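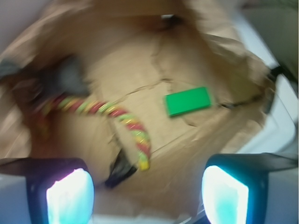 Ellery Rutard
Store and packing room supervisor, Cetside

February 17, 2023

How to pack paper bags for customer orders

Paper bags are cheaper to store than cartons and most customers can put them straight in the recycling bin at home. They also tear, sag and soak up moisture, so they need more care at the packing bench. The steps below are the ones we use for pick-up orders and local deliveries. They will suit any small shop that sends out mixed goods.

What you need

Flat-bottomed paper bags in two sizes
Offcuts of heavy card for the base
Plain packing paper
Paper tape and a dispenser
Kitchen or postal scales
A marker and order slips

Choosing the bag

Pick the bag by weight first and size second. A large bag looks generous but tempts people to fill it to the top, and the handles or the fold will go before the bottom does. Check the maker's carton for the rated load and stay well under it. If you can't find a rating, fill one bag with tins, lift it a few times and carry it to the car park and back. Do this with every new batch. Paper weight can change between deliveries even when the product code stays the same.

Keep unopened bundles off the floor and away from outside walls. A bundle that has picked up damp over winter will feel soft at the corners. Use those for padding.

Opening and setting the base

1. Hold the bag by the rim and shake it once. Don't blow into it.
2. Put your fist inside and press the bottom flat, working out to the corners.
3. Roll the rim outward by a couple of centimetres. The bag will stand open without help and the edge is less likely to split while you load it.
4. For anything heavy, cut a piece of card slightly smaller than the base and lay it in.

If the bag leans after this, the base fold hasn't opened all the way on one side. Take everything out and press it again. A leaning bag gets worse as it fills.

Loading

Start with the heaviest flat item and place it in the middle of the base. Stand jars and bottles next, upright, with a fold of packing paper between any two pieces of glass. Fill the gaps along the walls with soft goods or more paper. Anything with a sharp corner should be wrapped at the corner or turned so that it faces inward.

Light and crushable things go last. Bread, eggs and greeting cards should never have anything on top of them, including the order slip if it is clipped to a board.

Cold items need their own bag. Condensation will go through a paper base in a short car trip, and the first sign is usually the noise of something hitting the driveway. Use an insulated liner, or a waxed bag such as the Prumix if your supplier carries it.

Lift test

Pick the bag up from underneath with both hands, then by the handles. Listen for movement. If things shift, add paper until they stop. Weigh any bag you are unsure of and split it in two if it is over your limit. Two half-full bags are easier on the customer than one full one.

Closing and labelling

1. Unroll the rim.
2. Squeeze the air out gently and bring the two long sides together.
3. Fold the top down twice, keeping the fold level.
4. Run one strip of paper tape across the centre. Plastic tape holds better but has to be peeled off before recycling.
5. Write the order number on the front in large figures and again on the fold, so it can be read from above when the bag is on a low shelf.

For orders in more than one bag, mark each one with its place in the set - 1 of 3, 2 of 3 and so on - and store them side by side. Stapling the slip is fine for dry goods. For food, tape it.

Storing finished orders

Stand the bags upright in a single layer. Don't stack them, even for a few minutes. Leave a hand's width between orders so that the wrong bag doesn't get dragged along with the right one. Large or awkward orders should go nearest the door.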